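Handheld gripper build, marker cube keeps dropping out
Drulldale Makerspace forum > Robots and automation

mvilela
Saturday, July 17, 2021
ok so the hand-held gripper is mostly together. Korkholm body, printed in white, wide lens board from Ziltel up on the bracket. Plan is still the same, squeeze it by hand, log where the jaw goes, play it back on the arm later. Tracking is bad though. 1000 frames logged, cube lost in 219 of them. Not a random 219 either, it goes in clumps whenever I roll my wrist to the left.
Running 30 fps, auto exposure on. Cube is 3D printed with paper tags glued on. Any ideas before I reprint the whole mechanism?
– Martim Vilela

benchdog
Auto exposure. Turn it off. Every time a light fixture comes into view the camera stops everything down and your black squares go to mush. Fixed exposure, short as you can stand, bump the gain.

sixtooth
Exposure might be part of it but clumps on wrist roll says angle to me. You probably get down to one face, seen almost edge on, and the detector gives up. Two faces in view at all times or don't bother

mvilela
there are two faces in view most of the time. Cube is tilted on purpose. But yeah maybe not at full roll, havent checked frame by frame

benchdog
Check frame by frame.

pia_k
Is the white border wide enough around the tags? I cut mine tight once to save space and lost half my detections. The detector wants the quiet zone. Also glossy paper is awful, mine was from the office printer and it flared under the tubes

mvilela
matte paper. border is ok I think, will measure

oldrelay
Going to be the grump here. Why a cube at all? You have a jaw that moves on one axis. Put a ten turn pot or a cheap magnetic encoder on the linkage and read the opening directly. No lighting problem, no lost frames, no glue. I did this in November for the feeder on the label machine in the back and it has not missed since.

sixtooth
because then he has a wire and a second clock to sync

oldrelay
One wire. He already has a camera cable hanging off it.

mvilela
sync is exactly why. tried an encoder first, on the old version. The log drifted against the video and I spent two weekends on it. With the tag it is all in one image so there is nothing to line up. Also the cube gives me tilt, when the linkage flexes I can see it

oldrelay
If the linkage flexes fix the linkage.

pia_k
lol fair. but both can be true

hexnut_ro
What's the whole thing weigh? I held the one at the Bragança meetup and my wrist was done after a few minutes. Somebody there had a counterweight on a string.

mvilela
700 grams w/ camera. It's ok for short runs. the handle is the problem more than the weight, too fat for small hands. Redoing that next

hexnut_ro
700 is a lot to hold out in front of you. Could you hollow the body more? Mine has vents cut in the sides and I just made them bigger until it started creaking.

mvilela
already has vents. won't go bigger, that wall takes the screws for the bracket

benchdog
What lens again? If its the very wide one, tags near the side get bent. Straight edges aren't straight anymore and the corner finder fits a line that isnt there. Did you calibrate with a fisheye model or the normal one?

mvilela
...normal one

benchdog
There you go.

sixtooth
I'd still bet on angle. A normal model on a lens like that gives you a wrong pose, it doesn't always lose the tag completely. Lost tag is usually blur or angle.

benchdog
Out near the side it loses it. Seen it plenty.

pia_k
Just move the cube toward the middle? less bend there

mvilela
can't, pads are in the middle. would be looking at the cube instead of what I'm grabbing

oldrelay
Encoder.

mvilela
no :)

hexnut_ro
What are the pads btw, TPU? Mine slip on anything smooth

mvilela
TPU underneath, black mesh on the inner face. Grips ok on cardboard, bad on bottles. Haven't glued it properly, don't copy that part yet

mvilela
ok did the homework last night, went through the clumps one at a time. You both get a point. Some are angle, more of them are the light hitting the lens when I roll. Calibration I redid with the fisheye model and the jaw numbers stopped jumping so benchdog was right about that too.

What I'm doing now, in order, shout if something's dumb:

1. Exposure locked, short. Gain up. Little noisier, tags don't care.

2. Fisheye calibration, board held out to all four corners this time and not only the middle like I did before.

3. Checking the cube position with the pads in view. It rides up on the right on the gray metal mechanism, two coded faces toward the camera, dark pad and its plate just to the left of it. Light fixture up top on the left, bright, so that's the one I'm aiming a hood at. And the lens bend is plain on everything straight. sixtooth if you'd tilt the cube more tell me which way

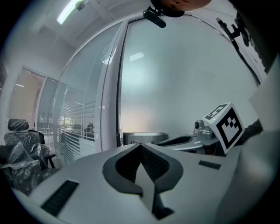 4. Print the hood and a new cube mount with a slot so the tilt can be set by hand. Then another 1000 frames, same wrist roll, and I post the count whatever it is. oldrelay can have the old encoder if he wants it, it's in my bin on the second shelf.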